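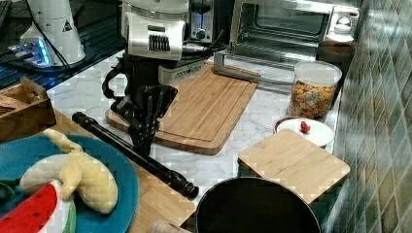
*Slide 1: Bamboo board with a juice groove, marble counter*

**Talk notes: Looking after wood and bamboo in a shared kitchen**

Tradville library, back room. Allow 40 minutes plus questions. Slides change where marked.

**Opening**

Thank Solène Poulain for the invitation. Say who I am: I ran the teaching kitchen at Delbridge for six years and bought far too many boards in that time. Most of what I know comes from ruining them.

Ask who oils their boards at home. Wait for hands. Then ask who has done it since Christmas.

**What goes wrong**

At Delbridge we had 118 boards on the books when I started. By the next stock check 40 of them had been thrown out. I went through the discard pile with Mireille Caron before it left the building. Splits at the ends, mostly. Some warping. A few had gone black along one edge from standing in a wet rack.

Knife marks were hardly a factor. People expect them to be, so say this slowly.

The splits came from the dishwasher. Long hot cycle, then a fast dry. The ends of a board take up water faster than the faces and lose it faster too. Pass around the split maple piece. Get it back this time.

**Bamboo and wood**

Bamboo is a grass. It's sold as strips glued together, so a bamboo board is also a glued board, and the glue lines are where it tends to fail. It's harder than most maple and will dull a knife sooner. It is light and fairly cheap, and I still use it for bread and fruit.

Grooves: useful for roast meat and ripe tomatoes. They hold dirt in the corners, so use a brush on them. If the board has a flat side, do the dry work on that.

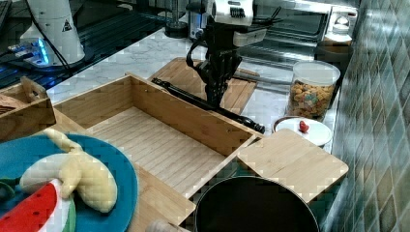
**Washing**

- Hot water, dish soap, both sides, even if only one was used.
- Wipe with a towel.
- Stand on edge with air on both faces. Not flat on the counter.
- No soaking. Armelle Brunet used to leave hers in the sink overnight and they cupped every time.

For onion smell, coarse salt and half a lemon, then rinse. It helps some. It won't fix a board that has smelled for a year.

Raw chicken gets its own board. I keep a plastic one for that and put it through the machine. Someone will ask about wood being naturally germ-killing. Answer: don't count on it, wash the board.

**Oil**

Food-grade mineral oil. Olive oil and other cooking oils go sticky and start to smell. Put on a heavy coat, leave overnight, wipe off what's left. A new board wants three or four coats in the first month. After that, once a month if it's used daily.

Water test: a few drops on the surface. If they soak in, it's due.

Demo here with the small board from Chauvin. Gloves are in the side pocket.

**Costs**

Delbridge spent $544 on replacement boards the year before we changed the routine and $108 the year after. Oil is included in the second figure. Eugénie Mallet kept the receipts, so the numbers are good.

**If there's time**

Sanding. 80 grit only for deep cuts, then 120, then 220. Wet it, let it dry, go over it again with 220. Skip if past the half hour.

**Questions**

Likely ones: walnut oil (nut allergies, leave it out of a shared kitchen), end-grain boards (good, heavy, expensive), spoons (same oil, same rules).

Handouts are on the table by the door. Take the leftover ones to Pascal Besson for the April class.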